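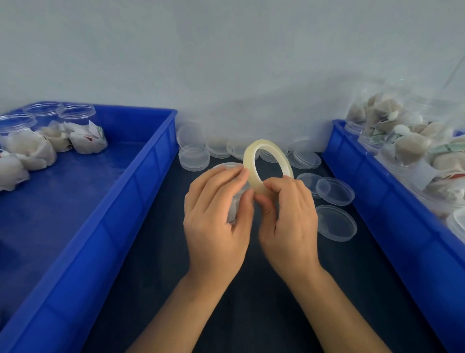
Visit to the bangle packing cell at Stisavon, 11 May 2025

Nawal El Idrissi met us at the side door and took us straight through to packing. Five of us had come over from Clemurden, mainly to see how the cell is kept running from shift to shift. We have the same arm at our own site and lose too much time at changeover.

The job is a simple one. Bangles go into clear round screw-top containers and the lids go on. The packing is first worked out by hand at a bench, with a blue tray on each side and the lids on the dark table between them. A pale green bangle, slightly see-through and very glossy, is held upright with both hands low on the ring. Tissue-wrapped bundles lie in both trays, and most of those on the right are inside one big clear bag.

Setting up

Abdelilah Benmoussa does the setting up. He starts with the trays, which drop against two stops bolted to the cell table. Next he runs the arm to three taught points at a tenth of full speed and checks each one against a steel pin. If a point is out he teaches it again. He does not correct it with an offset, as offsets were left in the program last November and it took two days to find them all.

Clear plastic is the awkward part. The camera finds a lid by the light on its rim, so the lamps matter more than we had expected. There are two, low down, with a diffuser over each. Abdelilah marks their position with tape and changes both lamps at 2000 hours, even if only one has dimmed. Glossy bangles gave false readings until the overhead light inside the guard was switched off.

Looking after it

The finger pads are soft silicone and pick up tissue dust. They are wiped with a damp cloth every 200 cycles and the counter stops the cell until someone presses the button to say it has been done. Pads are changed when the surface goes shiny. We were shown an old pair – the wear is all on the lower edge, where the ring sits.

While we were there the cell stopped with fault 138, grip not confirmed. Hajar Fawzy opened the guard, took the bangle out, and found the sensor cable rubbing on the wrist joint. She moved the clip along, jogged the wrist both ways to check the slack and restarted. She also wrote it in the book, which hangs on the guard door and goes back to the first day.

Points for us

Fit fixed stops for the trays. Ask Flarkeck for the price of the silicone pads. Move our own wrist cable clip before it causes the same fault. Ratih Pattinasarany would like a copy of the lamp layout, and Nawal has agreed to send it.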